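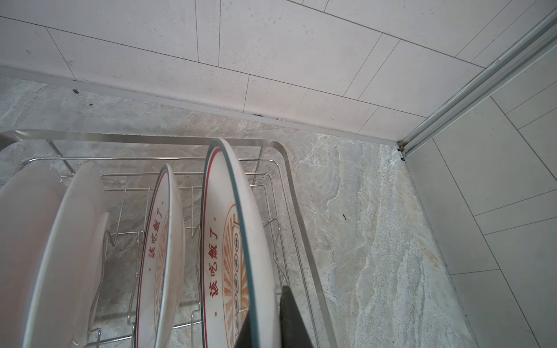 Plates standing in a steel rack

Section 3: Putting the cover on your Vonau duvet set

I've put this cover on more times than I can count, mostly on a Sunday, and I still do it in the same order (yes, even when I'm in a hurry!). Wash everything once before you start. The cotton comes out of the packet a bit stiff, and it softens up beautifully.

1. Turn the cover inside out and lay it flat on the bed, button end at your feet.
2. Find the four little ties in the corners. On the older Paisan covers there are only two, both at the top.
3. Lay the duvet over the cover and tie each loop in a bow. Don't knot it, or you'll be picking at it with a fork come laundry day.
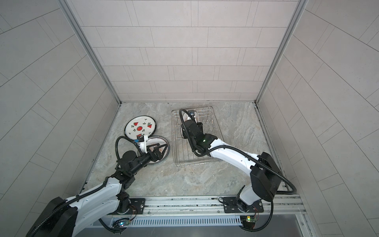

Osvaldo Meireles

4. Reach in through the button end, grab the two far corners through the fabric and pull the whole thing right side out. Shake it hard – I stand on the mattress for this, but my ceilings are high.
5. Do up the buttons from the middle outward. There are 11 on the double, and if you end up with one left over you've skipped a hole, so go back and look.

Note: The striped side and the plain side are both meant to be seen. I sleep with the stripes up in winter and flip it over around March.

Caution: Wash at 105°F or cooler and never with bleach. My friend Signe Skov ignored me on this and now has a very pale Nastholm set, which she claims to like. 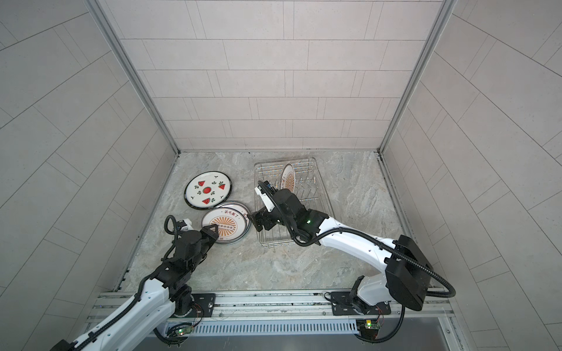 Bedroom Care & Storage

6. Pull the cover out of the dryer while it's still a touch damp and smooth it over the bed by hand. I haven't ironed mine in years and it looks fine to me.
7. Close the buttons before every wash, otherwise you'll find all your socks and both pillowcases balled up inside.
8. To store the set, fold the cover in thirds, then in half, and slip it into one of its own pillowcases. The 400 thread count version is slippery, so fold that one on the floor or a big table.

Spare ties and buttons are in the small cloth bag stitched to the care label.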